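**Back in the workroom: the pouch-packing table returns!**

If you came by the Undton workroom last October, you'll remember the long table where we packed travel pouches for the winter swap. It's coming back, and I couldn't be happier about it. We got through 73 pouches last time, and people were still turning up at the end asking if there were any left to fill (there weren't, sorry!).

The idea hasn't changed. Bring the small things that rattle around in your drawers -- spare buttons, sewing needles in a case, travel-size soap, pencils, those little notebooks everyone seems to own four of -- and we'll sort them into flexible pouches that go straight into the swap boxes. I love this job. There is something so pleasing about a pouch that closes flat with everything in its place.

Osvaldo Zuccaro has sanded the tabletop again, and the pale wood has come up beautifully. Please use a mat if you're cutting anything on it!
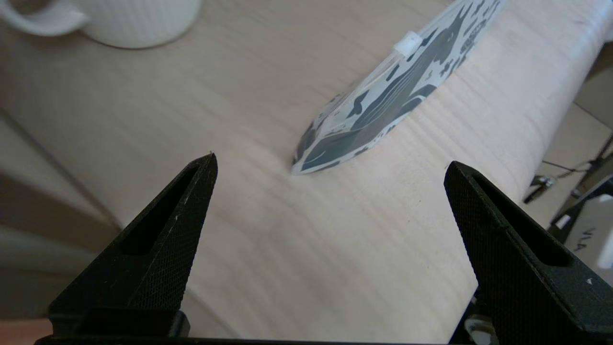 We're still looking for more pouches, and any size is welcome as long as it closes. Last year's smallest held one thimble and a folded note, and it was the first to go. Clean them out before you bring them, and leave them in the Plullura crate by the door. Doors open at 4 p.m., and the kettle will be on well before that.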